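Stavanico 40 Underwater Housing
Hire item, Purnamden surf and water photography store

Compact moulded housing for mirrorless bodies, intended for surf, swim and shallow reef work. Supplied with a flat port as standard. A dome port is available on request and should be ordered at the time of booking.

Specification
Depth rating: 40 m
Weight without camera: 2.29 kg
Port mount: Jaken bayonet, locking
Controls: shutter, front dial, rear dial, playback, AF-ON
Leak alarm: audible and LED, one coin cell
Tether: coiled wrist leash, steel swivel

Hire rates
One day: £49
Seven days: £229
Dome port, per hire: £7

Rates include the leash, a spare O-ring, a tube of silicone grease and a padded case. The camera body, lens and memory cards are not included. Bodies can be hired separately from the same desk.

Compatibility
The camera tray must match the body. State the exact model when booking, including the mark number, as the shutter lever differs between versions. Lenses longer than the standard port need the Yeon extension ring, which adds to the overall length and shifts the balance forward. Zoom gears are fitted by the store before collection.

Preparation
Inspect the main O-ring under a good light and remove any hair or sand. Apply a thin film of grease with a fingertip. Close both latches together. Submerge the empty housing in fresh water for several minutes before fitting the camera. After salt water use, soak it closed and work every button while it is under.

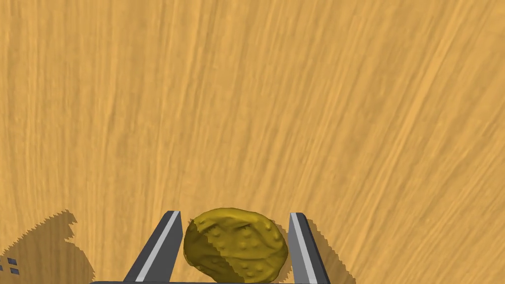

Gripper holding a potato-shaped object on a wooden tabletop

Collection is from the desk between 8.30 am and 5 pm. Housings must be returned rinsed and dry, with the latches open. A late return is charged at the one-day rate. Flooding caused by a dirty or badly seated O-ring is not covered by the damage waiver.

Bookings and tray enquiries: Iida Lahtinen
Servicing and port repairs: Kidus Teshome

Rates last revised in July.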